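## Sizing a hot water loop: Krishnamoorthy Nambiar on return temperatures

Krishnamoorthy Nambiar balances domestic hot water systems in mid-rise apartment buildings. His current job is Haworth, a 12-story block with a single recirculation loop and 3 risers.

The complaint at Haworth was slow hot water on the upper floors. The owner had already paid for a larger pump. "The larger pump made it worse," Nambiar said. "Flow went up in the riser closest to the plant room and stayed where it was in the far one. Water takes the easy path."

He starts with the return temperature at the base of each riser, logged overnight. A spread of more than a few degrees between risers points to balancing. A low reading on all of them points to heat loss or an undersized return.

At Haworth the far riser came back 20 degrees colder than the near one. Nambiar throttled the near riser first, then the middle, and left the far valve fully open.

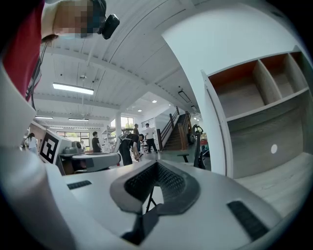 ### Valves and records

Nambiar prefers manual balancing valves with test ports on small loops. Thermostatic valves are easier to set, he said, but they foul in hard water. "I want a number I can write on a tag."

The tag carries the valve position, the measured flow and the month. The last set at Haworth reads December. He has asked for the old pump to be put back.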